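Setting up your claim file in Trenwood

Okay, section 3! By now you've got your login, so let's build the folder your lawyer will want if you're bringing a claim over a hip implant. I did mine the messy way first (a shoebox, basically) and had to start over.

1. Click New File and type your name the way it appears on your hospital records.
2. Under Device, enter the lot number from your implant card. No card? Leave it blank and ask the hospital's records office for the sticker page.
3. Add your surgery date, then any revision surgery as a separate entry.

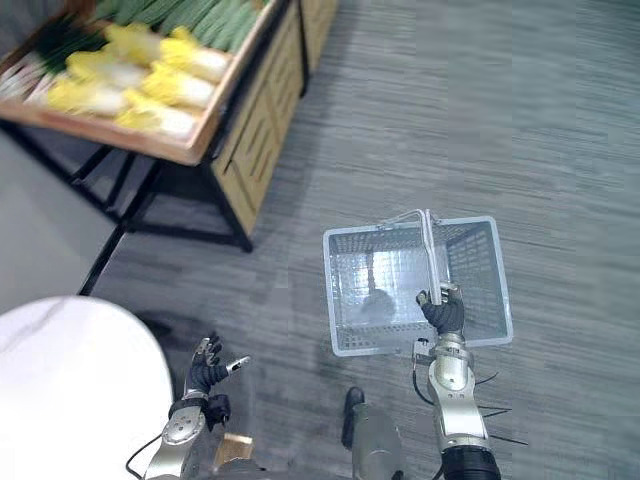

4. Upload your records. Trenwood takes up to 200 pages at a time, and mine ran to around 680, so I split them by year.

Note: scan the backs of pages too. I missed a nurse's note that way and Gifty Akolgo, my paralegal, had to chase it down.

5. Open Sharing and add your law firm's email. Choose View Only. 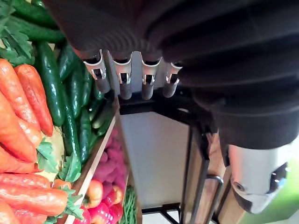 3 min read

Caution: don't use the Notes box for a pain diary until you've talked to your lawyer. The other side may get to ask for it!

6. Hit Save, then Lock. Locked files can still be added to, but nothing gets deleted.

If the upload stalls, log out and try a smaller batch. Deadlines for filing vary by state, and Trenwood won't remind you of yours, so get that date from your lawyer and put it on your own calendar.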